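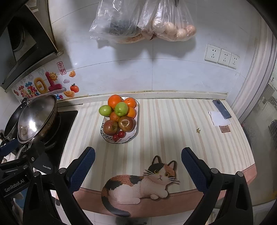

I moved the fruit out of the refrigerator in September, and I have eaten more of it since then than I did in the whole year before. Most of what follows is how I set it up and what I changed along the way.

For years I kept apples in the bottom drawer. They went in after shopping and I saw them again when I was looking for something else. Oranges were in a net bag on the shelf in the pantry, behind the rice. I would buy more of both and then find the old ones. I never added up what I threw away, but it was enough to bother me.

The first thing I tried was a deep bowl. It was a wire one from Dusholm, sold as a fruit bowl, and it held 13 apples if you stacked them well. That was the problem with it. The fruit at the bottom stayed at the bottom. I took from the top, refilled the top, and every few weeks dug out something brown. It also left lines on the softer fruit. I use it for onions now, and onions don't seem to mind.

What I use now is a serving plate. It's the oval white one with the dark blue leaves around the rim, which used to come out at Thanksgiving and sit in a cupboard the rest of the time. A plate is shallow, so you can see nearly everything on it, and when it's full it's full. Anything extra rolls off. I keep oranges and apples on it, red and green, and a couple of small tomatoes if I have them.

I know tomatoes are a strange thing to put with apples. Cherry tomatoes get eaten in passing if they are out, and they get forgotten if they are in a box in the refrigerator. I only put out a few at a time. The rest stay in the box until those are gone.

The plate sits on the counter, on the mat with the cat. I should say something about the mat, as two people have already asked me where it came from. It has cream, beige and peach stripes and a big calico cat printed along the front, drawn so it looks knitted, with round yellow eyes. I bought it from a shop called Drovness that was closing out its kitchen things. I went in for a dish rack. I don't usually buy items with animals on them, but the old mat had a burn on it and this one was the right length — I had measured the counter that morning for the rack and still had the number on my hand.

The mat does its job. The plate doesn't slide, and it doesn't scrape when I turn it to get at the other side. Coffee wipes off if I get to it soon. Beet juice did not wipe off, but it landed on one of the darker parts of the cat and I can't find it anymore.

I keep the plate back a little from the front edge so the cat isn't covered. That started as a joke and then became useful, as it leaves a clear strip where I can set down a knife or a mug.

A few notes on keeping it going:

I wash everything when it comes home and dry it with a towel before it goes on the plate. If it's already washed, I eat it. If it isn't, I think about washing it and have toast.

The older fruit goes in front. I do this when I bring new fruit in and at no other time.

Bananas are not allowed on the plate. They ripen everything near them, and they hang on a hook by the window.

Lemons stay in the refrigerator. I only use them for cooking, and they go hard on the counter.

Once a week I take everything off and wash the plate, lift the mat, and wipe under it. There are always crumbs under it. I have no idea how they get there.

In the summer I may have to change this. The counter gets sun in the afternoon and apples go mealy fast in a warm kitchen. My plan is to put out half as much and keep the rest cold. If that doesn't work I'll try the shelf by the back door, though it's narrow and the plate would hang over the edge a little.

I still want a second plate for pears, which bruise if anything leans on them. I saw a small oval one from Nigam with a plain rim, and it would fit at the end of the mat. I haven't bought it yet. The cupboard probably has something I could use, and I'm going to go through it first.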